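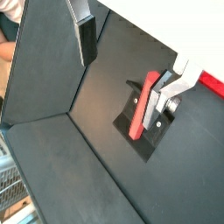 November, late afternoon

Money notes before I forget them, so bear with me. Two quotes are in for the second gripper. Viko wants 1,708 with the mounting kit, and Rizzi came back at 841 but that's bare fingers, no pads, no cable (and they charge extra for the adapter plate, which I only found on page two!). I still need to ask Rizzi what the plate costs before anybody gets excited.

Pads go on the regular supplies line from now on. I'd like 11 spares of the flat black ones on the shelf by the new year, and I'm tired of borrowing from the Sallano bench.

Holders: Drastby can do a batch for 487, same two-screw footprint as the one we have for the red bar. I say yes. Re-drilling panels is a whole morning gone and I'd much rather spend it running insertions.

Not buying new panels this year. They're scuffed but they're flat, fine by me.

To do: call Rizzi, send the Drastby order, find out if the Viko price holds into next quarter.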